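The first thing Vandana Sandhu does when you walk into her kitchen is hand you a glass of water. She doesn't say anything about it, and she won't let you put it down until you've had a good long drink (mine came in a jelly jar, and I drank it standing up). Then she wants to know what it tasted like.

I told her it tasted like water. She looked so let down that I tried again. A little like pennies, maybe? A little like the garden hose when I was a kid?

"Now you're talking," she said, and pulled out a chair.

Prondville is a town of wells. There are 800 of them inside the township line, most dug or drilled by the families who still drink from them, and people here talk about their water the way people elsewhere talk about their mother's cooking. The Rajput place up on the ridge is famous for being sweet. The wells down by Skellov Creek run hard enough to ruin a kettle in a season, and the folks who own them will tell you, with real pride, that it makes the best coffee in the county.
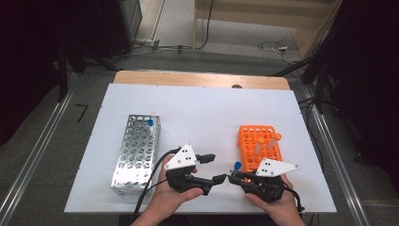 ## What's in the glass

For a long time that talk was as far as it went. A private well is your own business, and plenty of owners go decades without sending a sample anywhere. Vandana was one of them. She moved into her house 30 years ago, raised two boys on that water, and never gave it a thought until one January when her neighbor, Shanti Tomar, got a letter back from the lab saying her nitrates were high.

"I'd been borrowing sugar from that woman my whole life," Vandana told me. "Same hill, same rain. So I figured I'd better look at mine."

Hers was fine, as it happens, but by then she had the bug. She started driving her friends' bottles to the lab along with her own, packed in a picnic cooler on the back seat, and pretty soon people she barely knew were flagging her down outside the post office. She now keeps a notebook with everybody's results in it, and she guards it like a diary.

Mostafa El-Sayed, who drilled wells in this valley before his knees gave out, thinks the whole business is long overdue. He has a way of drawing the ground for you on whatever is handy, and in my case it was the back of a feed store receipt -- clay on top, then gravel, then the gray shale where the good water sits. A shallow dug well, he explained, drinks from the gravel, and the gravel drinks from whatever is going on upstairs. 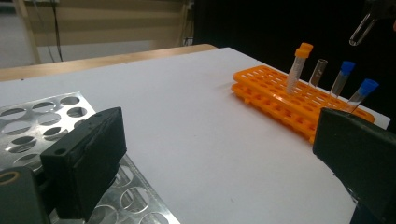
He worries most about the old ones with cracked caps. A mouse can get in, or a summer's worth of leaves, and a spring flood can push muddy water right over the top of the casing. He'd like every owner to walk out and look at the cap after the snow melts, and to test for bacteria once a year whether the water tastes funny or not. Bacteria don't have a taste, he reminded me twice, and neither do nitrates.

I asked him about the pennies in Vandana's glass. He laughed and said it was iron, and that half the bathtubs in Prondville have the orange ring to prove it. A Gisten filter would take care of it in an afternoon, and he has offered to put one in for her more than once.

She won't hear of it. When I stopped by again on my way out of town, she had five mason jars lined up on the counter, one from each of the houses on her road, and she made me taste them all in order and guess which was hers. I got it on the second try. She sent me home with a jar of it for the drive, and a slice of plum cake wrapped in a dish towel that I still need to mail back.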